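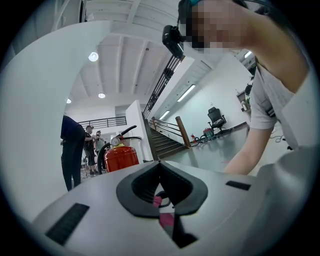
I bought the Amano folding work table in February to replace two desks that were too low to stand at, and it has been in daily use ever since. Our unit in Birkport is one big white room on two levels, with beams across the ceiling and round lights set into it, and a lot of furniture that looked fine in the catalog looks wrong there. The gray tabletop doesn't. It is a plain color that hides pencil marks and doesn't throw the light back at you, and you can lean a hand on it and bend over your work without the thing tipping. The red extinguisher is the brightest item in the place and I am happy to keep it that way.

I ordered direct from Tandton, who sell the Amano line in this area. The price was $216 with delivery. It came in one carton with the legs folded flat against the underside and the feet in a bag. There was no hex key in the bag, although the sheet says there should be one. I had one that fit.

Setup took two people a quarter of an hour. Roman Michalski held the top on its edge while I swung the legs out and tightened the bolts. One bolt hole on the rear left leg was slightly out of line and needed some persuading with a screwdriver handle. After that everything went in by hand. The feet screw up and down to deal with an uneven floor, and ours is uneven, so they got used right away.

The rated load is 300 pounds spread across the top. I have not tried to reach it. The heaviest thing we have put on it was a drill press, which stayed a week while its own stand was being welded. With the press sitting in the middle, the top bowed a little. It went back flat when the press came off. If you plan to keep a heavy machine in one spot for good, buy the fixed version with the center brace.

Side to side it is steady. Front to back there is some movement, mostly when you push on it hard, for instance when sanding. Tsz-kin Liu does a good deal of sanding and ended up screwing the back edge to a batten on the wall, and that fixed it for him. For writing, sorting parts, soldering and ordinary assembly I don't notice the movement.

The surface has held up better than I expected at this price. Coffee comes off with a damp cloth. Permanent marker comes off with alcohol. Superglue does not come off, and scraping it left a dull patch about the size of a quarter. A hot iron left overnight would probably be the end of it, so we keep a mat under ours. The edge banding has lifted at one corner, where the table gets bumped by the cart. I glued it back down and it has lifted again.

Height is fixed at 36 inches. That suits me and it suits Roman. Vasanthi Rathnayake is a good bit shorter and finds it tiring after an hour, so she uses a step. Amano makes a set of shorter legs but Tandton didn't stock them when I asked, and the order time was six weeks.

Folding it up is easy enough once the bolts are loosened, but I wouldn't call it a table you put away every night. We have folded it twice, both times to load it in the van for the fair in Cledville. It fit behind the seats with room left over. The legs have no catch to hold them closed, so tie them or they will swing out on you when you lift.

Good points: price, color, easy to clean, adjustable feet.
Bad points: missing key, weak edge banding, some front-to-back play, one height only.

I would buy it again for light work, and have ordered a second one for upstairs. Four out of five.

Posted November 9, 2016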